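Jetwood identity and signage - progress note for July
To: Piroska Oláh

Sorry this is short, printer's deadline is Monday and I'm between calls.

Where we are. Logo signed off. Wordmark redrawn twice - the J was sitting too low next to the e and looked like a fish hook at small sizes. Fixed now. Two colours only, dark green and the warm grey. Szalai have the final files and have sent back proofs on both papers. Uncoated is nicer, bit dearer. I've gone with it, still inside the print line.

Stationery: 3,000 letterheads, 1,000 folders. Folders held up a week becuase the die for the pocket was cut to the old size. Szalai are redoing it at their cost.

Signs. 70 in total across the site, door plates included. Bumer are making them. First 5 came back and the lettering was too tight, you couldn't read the room numbers from the far end of the corridor. Spacing opened up, second set much better. Rest to follow in batches.

Typeface licence - Trodex want a separate fee for web use. Not in the original budget. I've asked for a combined price, no answer yet. Might need to move a little over from the photography line, will write to you properly if so. 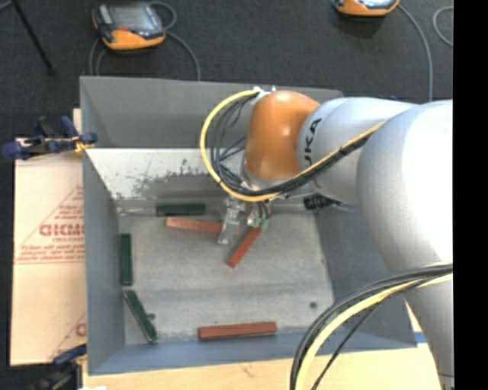 Website templates half done. Home and contact pages built, news page still a sketch. The grey is too pale for body text on screen so I've darkened it there, print stays as is.

Still needed from your side: the approved wording for the entrance panel, and a yes or no on the second language for the door plates. Bumer can't start the next batch without that last one.

Spending on track apart form the licence. Invoices to follow seperately.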